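Temby Kitchenware Support
Ticket 2358
Subject: Cups come out cloudy, plate smells, rack leaves marks
Opened by: Gerasimos Pappas
Assigned to: Imre Orbán
Status: Waiting on customer

Gerasimos Pappas, 9:41 am
I bought the picnic set in January and the frosted cups have been going cloudier since. I know they're sold as frosted. I'm talking about a film on top of the frosting that you can scratch with a fingernail. The product page says "rinses clean every time." Mine don't. The green plate has a faint dish soap smell when it's dry, too. I wash by hand, air dry on the wire rack, and put things away after dinner. Please don't tell me to use less soap. I read that on your help page already.

Imre Orbán, 10:22 am
Hello Gerasimos, sorry about the trouble. A film that scratches off is nearly always minerals from hard water, or soap that dried on before it was rinsed. Could you tell me what soap you use, how warm the water is, and whether the cups dry upside down or standing up? A photo of the table where you dry things would help too.

Gerasimos Pappas, 11:05 am
Soap is Cemby, the plain one, a squirt in the basin. Water is as hot as my hands can take. The cups go upside down on the rack if there's room, and if there isn't they stand on the table next to it. I don't see how a photo of a table tells you anything about water but fine, attached.

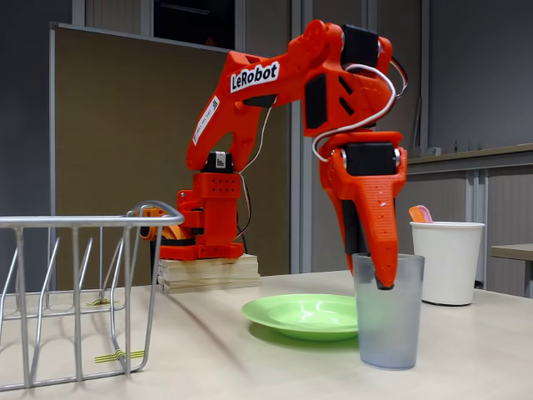 I'll save you a step on hard water. My neighbor Filippos Chrysikopoulos is on the same pipe and has the same cups, and his look fine. He uses a dishwasher, which your leaflet says not to do. So the person ignoring your instructions has the clean cups. I'd like somebody to explain that one.

Imre Orbán, 11:50 am
Thanks, that's useful. A dishwasher often has softening salt and rinse aid in it, so the same tap water can leave much less behind. We still don't recommend it for these cups because the heat can warp the rim over time.

I'd like to test one thing at a time:
1. Take one cup and soak it in equal parts white vinegar and warm water for 50 minutes.
2. Rinse under the tap, no basin.
3. Dry it right away with a towel.
4. Leave a second cup alone so you have something to compare it with.

If the soaked one comes up clear of film, it was minerals. If it feels greasy or nothing changes, we look at the soap.

Gerasimos Pappas, 2:15 pm
Did it. The film is gone from the outside and most of the inside. There's still a ring near the bottom where my fingers don't reach. So minerals, mostly, I'll give you that. I'm less convinced it explains the plate. The plate has no film at all, it just smells.

Also vinegar is what everyone says for everything. My sister says vinegar for ants.

Imre Orbán, 2:40 pm
Good to hear about the cup. For the ring, a bottle brush with a spoonful of baking soda normally does it. Please don't use steel wool, it scratches the plastic and then the film grabs on faster.

On the plate, does it dry in the rack or flat on the table? The raised rim can hold water if it's put down face up, and any soap in that water stays on the plate.

Gerasimos Pappas, 3:08 pm
Flat, often. The rack is from Tsolakis and the slots are made for dinner plates, so this one flops over. Are you saying I need to buy a different rack? Because I notice Temby sells one.

Imre Orbán, 3:30 pm
No need to buy anything. Stand it on its edge against the side of the rack, or wipe it with a towel. A rinse in plain water before drying should take care of the smell within a few washes. If it doesn't, I'd replace the plate.

Gerasimos Pappas, 5:12 pm
I'll try it for a week. One more thing while I have you. The rack leaves gray marks on the table where the feet stand. I know it isn't yours. Does vinegar do that as well?

Imre Orbán, 5:25 pm
On bare wood I'd stay away from vinegar. A damp cloth with a drop of soap first, and a folded dish towel under the feet from now on. I don't know the Tsolakis rack well enough to say what the marks are.

Gerasimos Pappas, 5:31 pm
First answer today I believe completely. Leave the ticket open – I'd bet money the plate still smells.

Internal note, Kosmas Kalogeropoulos
Second ticket this month on "rinses clean every time." Can we get that line off the page? Replacement plate approved if he writes back, no return needed.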